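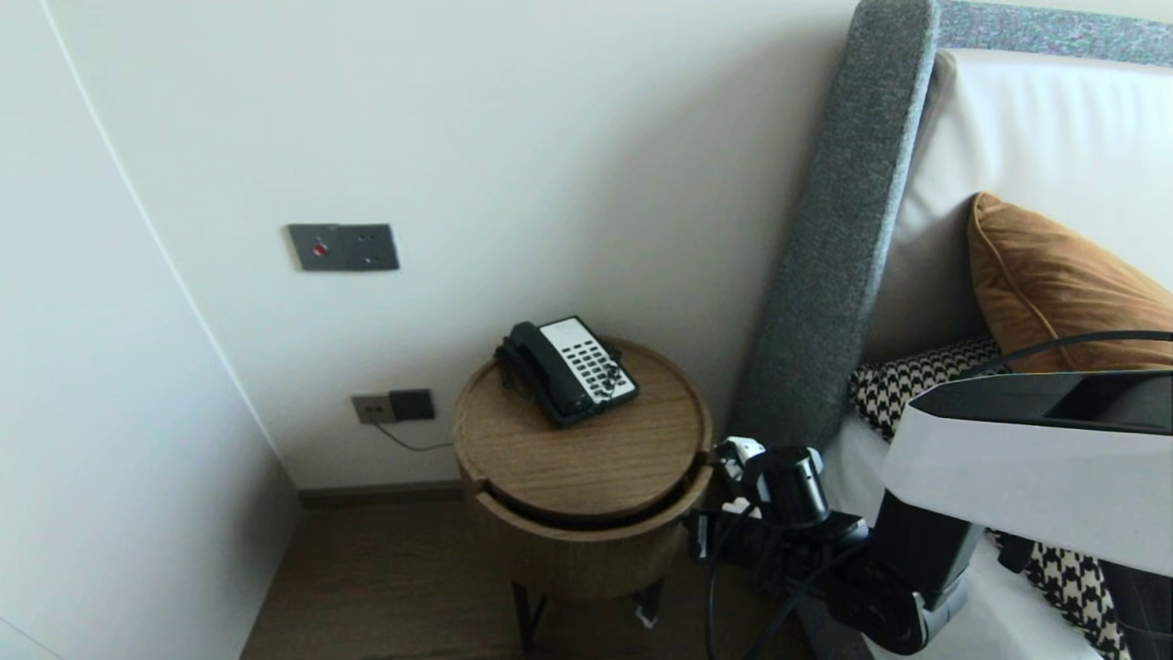
The invitation said "open day," so I'll grade it as one. An open day ought to mean that the doors are open. At the Clikgate plant on 25th November some of the doors were open, a couple were open if you asked twice, and one had a man standing in front of it.

For anyone who doesn't keep animals: Clikgate makes latches for farm gates. Its big seller is a self-closing latch you can work with one hand from the saddle or the seat of a tractor, and it has been putting more or less the same one out since 1982. I have several on my place. The older ones are fine. The newer ones I've had complaints about, from myself and from readers, mainly that the spring gets lazy after a couple of winters and the tongue stops short of the catch. A gate that looks shut and isn't is worse than a gate that's open, as anyone who has chased heifers down a county road will tell you.

So when the company announced it would let dealers and press walk through and see the new latch, which is called the Lastlow, I drove up the evening before and took a room by the highway. Check-in took longer than it should have and the breakfast was a waffle machine with a line. I was at the plant gate by eight. It has a Clikgate latch on it, naturally, and it closed behind me with a good clean snap. I'd expect them to keep that one oiled.

The welcome

Coffee, name tags, and a talk in a conference room that ran longer than the tour did. The talk was given by Renzo Amato from sales, who is good at his job. He told us the Lastlow was "designed around the customer." He told us about the company's values. He had a chart with two bars on it, one short and one tall, and the tall one was the Lastlow. I asked what the bars measured. He said performance. I asked performance at what, and he said that the engineering people would be happy to go into it on the floor.

I've been to enough of these to know what that means, and I wrote the question down again at the top of a clean page.

The floor

The first stop was the stamping area, where flat steel goes into the press and comes out as the two halves of the latch body. It was loud and it was interesting, and I have no complaints about it. The steel is the same thickness as before, at least according to my own caliper, which I'd brought in my coat pocket and which nobody objected to. A dealer next to me had heard it was going thinner. On the piece I was handed, it wasn't. One piece isn't a study, and it came from a tray that had been set out for visitors, so take that for what it's worth.

From there we went to springs. This was the part I'd driven up for. Clikgate used to wind its own springs. Now it buys them in from an outfit called Chaudhary, and the changeover happened, as far as I can work out, right before my newer latches started going soft. I put that to our guide, Martim Amaral, who runs assembly and who was the only person all day to answer a question with a number before I'd asked for one. He said the Chaudhary spring is a different grade of wire, that it's better in salt air, and that there was a stretch at the beginning when some batches came in under tension. He said those batches had been dealt with.

"Dealt with" could mean scrapped or it could mean shipped, and I asked which. He said most were scrapped. I appreciated the "most." I also have a fair idea where the rest of them went, and one is on the gate behind my hay barn.

They do test them, to be fair. Out of each crate, 21 springs get pulled and put through a rig that opens and closes them. The rig is simple and I liked it. What I didn't like is that it runs indoors, in a heated building, on clean parts. My gates don't live in a heated building. They live in mud, with baling twine wrapped around them and ice in the works from the first freeze on. I asked whether there was a cold test. There's a freezer, we were told, but it's in the section we weren't seeing.

That was the door with the man in front of it.
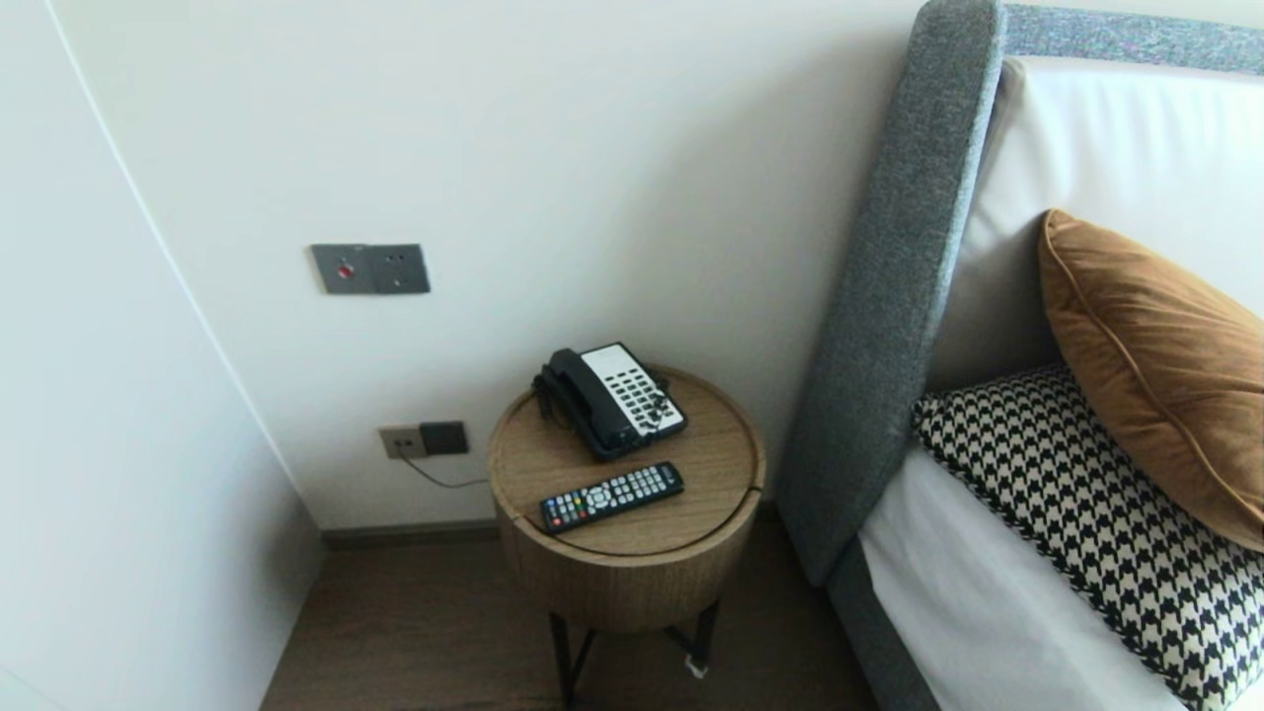
Will the new Lastlow latch fit a post that was drilled for the old one?

It will if your post was drilled for the four-bolt plate, because the hole spacing hasn't changed. If you have the older two-bolt plate you'll need to drill again or buy the adapter, and the adapter is sold separately.

I got that from Amaral with a plate in my hand, and I checked the old plate against the new one on the bench. They lined up. The brochure says the Lastlow is "fully backward compatible," which leaves out anybody with the two-bolt plate, and going by the letters I get, that's a lot of you.

Coatings

The galvanizing isn't done on site and hasn't been for years, so there was nothing to see besides crates of parts coming back from it. The line here is that the coating is heavier on the new latch. I held an old one and a new one up to the window and they looked the same to me, but a coating is exactly the kind of thing you can't judge by holding it up to a window. They promised to send me the spec. If it comes I'll print it. I was promised a spec in June, too, on the hinge, and I'm still waiting.

There's also a plastic sleeve on the pivot pin now. Amato called it a "low-friction bearing." It's a sleeve. I think it may be the best idea on the whole latch, to be honest with you, since the pin is where the grit gets in, and I don't see why they need to dress it up. The question is what it does when it gets brittle. You can replace it without taking the latch off the post, which I did myself on the demo bench with a flat screwdriver and some swearing. Spares come in a bag of 50, and you can't buy fewer. I need maybe a handful in a decade. Sell me a handful.

The demonstration yard

Out back they'd set up a row of gates, all level and all hung by someone who knew what he was doing, and we were invited to try them. They all closed. I then asked if I could try one that was sagging, because a gate that's been leaned on by cattle for a few seasons is going to drop at the latch end, and that's where the old design has always been touchy. There wasn't a sagging gate. I offered to sit on one. This was taken as a joke.

A dealer from the Totton store, who sells more of these than anyone else in our part of the state, got down on his knees in the gravel and shoved the end of a gate upward with his shoulder while I let it swing. Not scientific. But with the gate held out of line the Lastlow still caught, and an old-style latch on the next gate along, treated the same way, bounced off. We did it over again with our places swapped and got the same result. That's the most convincing thing I saw all day, and it wasn't on the program.

What it costs

The Lastlow will list at $40. The old latch stays in the catalog "for the time being," which I'd read as until the shelves are empty. If you have a few gates, the difference won't hurt you. If you have a big place and you were planning to swap everything over because of a chart with two bars on it, I'd wait.

What I'd do is buy a couple and put them on the worst gates you've got. Not the nice one by the house. Put them where the mud is and where the stock pushes, and see how they are when the ground thaws. I brought two home (paid for, receipt in the truck) and one is going on the hay barn gate in place of the soft one. The other is for the creek crossing, if I can get a bit through that post.

For the company, if they read this, and I gather they do: open the freezer room next time. I'm prepared to believe the cold test exists and that the latch passes it. I'd believe it a lot harder if I'd seen the thing come out with frost on it and snap shut. And put a label on the chart.

Lunch was sandwiches. The parking was on grass and one of the dealers had to be pulled out. Readers with newer latches that won't catch should know that the company will replace the spring if you send in the old one, but you have to ask for it, and they'll want the batch letters stamped on the underside of the body. Mine had filled up with paint. A wire brush gets it off.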